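13 April 2022

Rochelle called while I was still in my socks, all worked up because she'd read that a machine would be doing our dishes by January. I said I'd believe it when one can put away a bag of fruit! We went back and forth until my coffee was stone cold, and then I promised I'd write down what I think so she can hold me to it.

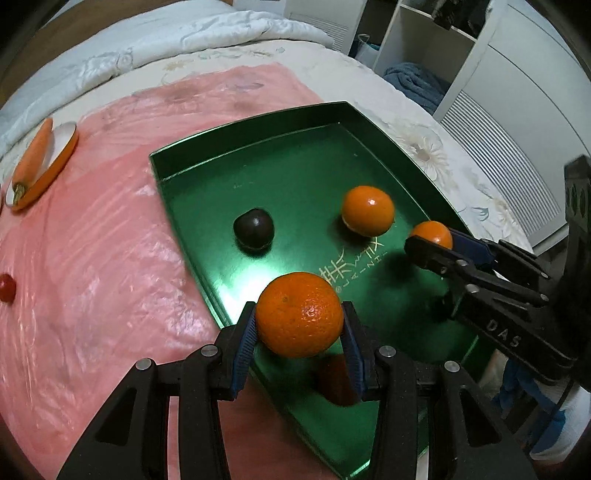
My whole argument is about squeezing. People worry about whether a machine can see the thing, but seeing seems like the easy half to me. Take a mandarin between two ribbed blue pads, with a plum sitting in the tray for later, and the grip that's fine for the peel might be murder on the plum. I bruise plums myself and I've had over 20 years of practice (Mom would say more like none). How does a machine learn to be gentle with one and firm with the next? Bronwyn says it's just practice, thousands of tries. Maybe so.

She also told me the packing floor at Hinds still does soft fruit by hand, 27 people a shift. Cans and boxes, sure, the machines have had those for ages. But a tomato? They like a person for a tomato.
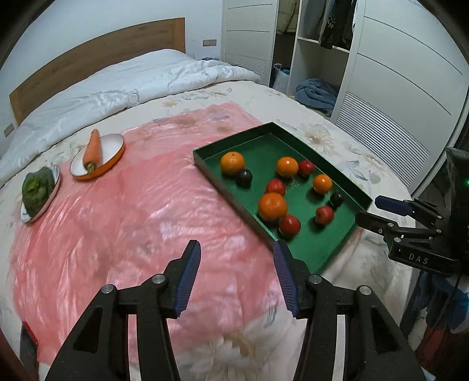
Oranges, tomatoes and plums all in together, carrot and greens on their own plates.

So here's where I land tonight. Sorting, yes, soon, if you're patient and don't mind it being slow. Laundry, no way, not my fitted sheets. Rochelle has $109 riding on me being wrong, silly number, her idea.

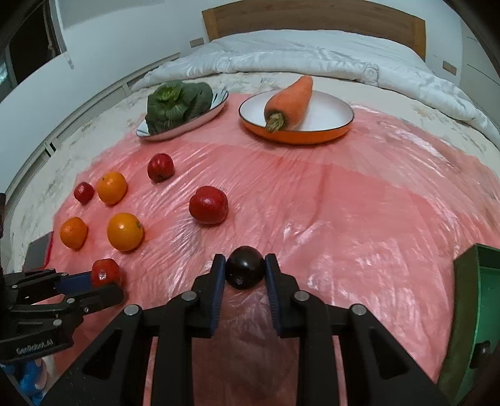
Things to do tomorrow

Call Jolene back about the Fendbridge trip. Buy dish soap. Ask Bronwyn if anybody has tried it with eggs yet.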